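The night picker at Halline

Online orders at Halline's convenience stores used to be picked by whoever was free on the till. Since August the chain has given part of that work to a humanoid robot supplied by Weker, running on Stomeo order software. The machine walks the same aisles as the customers, carries a standard shop basket and takes goods from the shelf by hand.

Drinks were chosen as the first category. Bottles are rigid, their shapes vary little and the labels are large. Crisps and bread remain with staff, as do eggs. The robot was cleared for 30 product lines at the start and now handles 100, out of 351 that the store sells online.

Teresa Tierney, the store manager, has not cut hours. The rota has changed in other ways. Evening staff who once picked orders now restock, check dates and deal with the picks that the robot hands back. A refused pick appears on the handheld with a shelf location and must be cleared before the order closes. On a busy evening this is steady work, and it falls to one person.

Shelf layout matters more than it did. A person will reach past a bottle lying on its side; the robot may stop and ask. Siwan Bevan, who has worked the aisles for six years, was given two days of training and a small pay rise for the added duties. Her complaint is with the interruptions. "I can be halfway through a delivery and the handheld goes," she says. "It doesn't know I've got a cage open."

Weker plans to group the requests so that they arrive in batches. Halline will review staffing before adding a second store, and the union has asked for the refusal logs to be part of that review.
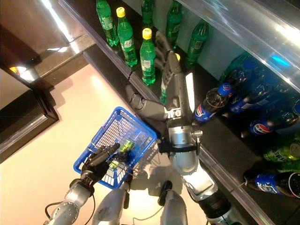

Picking soft drinks: one hand on a green bottle, the other on the basket.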